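Subject: Re: [table-finishing] Stripping the old dining table -- how far do I go?
From: Anjana Biswas
To: the list
Date: January 2025
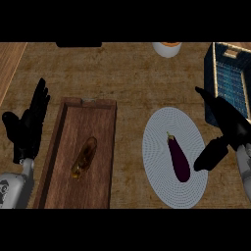
Rendered tabletop, brown finish with darker patches

Hi all,

Obaidul Saha wrote:

> I've got my aunt's dining table in the garage and the top is a mess.
> Rings, scuffs, and darker patches all over. Rezaul told me to
> take it down to bare wood and start over. Is that really the only way?
> I have a belt sander and I'm a little scared of it. Also, does anybody
> know if the veneer on these is thick enough to sand at all?

You are right to be scared of the belt sander! Please leave it on the shelf. I put one through the veneer on my very first table (a nice walnut one, too, which I still think about) and there is no fixing that once you see the other layer peeking through.

I would not go to bare wood yet. Start with a good cleaning. Mineral spirits on a soft rag, go with the grain, keep turning the rag to a clean side, and crack the garage door while you do it. Lay the rags out flat outside afterward, please don't ball them up in the trash. You may find a lot of what looks like damage is just old polish and kitchen grease. On the table I did last March for my sister, the dark areas near the end where people sat came up so much lighter that she thought I'd stained it.

If you still have white rings after that, they're most likely in the finish and not the wood, and those are the easy ones. Black rings are a different animal -- that's usually water that got down into the wood, and you'd be looking at oxalic acid, gloves, goggles, the whole business. Sorin Lazăr wrote a long post on that a while back and I'd follow him over me. It's in the archive somewhere, I think under "ink stain on desk" or something equally unhelpful.

As for the veneer, look at the underside and at the edge. If the grain on the edge carries on from the top like it's one board, you may well have solid wood and can relax a bit. If you see a thin line, go gently by hand with a sanding block and quit early. Old veneer tends to be thicker than new but I wouldn't bet my aunt's table on it.

Then I'd do a wipe-on finish, thin coats, up to 30 hours between them if your garage is as cold as mine is right now. I've been using the Curkine satin. It costs more than the Flernero but it doesn't get that plastic look, and the can I bought is only half gone after 2 tables. Prasanna swears by shellac and I'm sure we'll hear from him any minute now (hi Prasanna).

Oh, and before you do any of this, try it on the leaf! If the table came with a leaf that lives in a closet, that's your test piece. Just remember it will be a different color from the rest, having missed all those years of sun.

What kind of legs does it have? If they wobble, I'd sort that out first, while you can still flip the thing over without worrying about the top.

Anjana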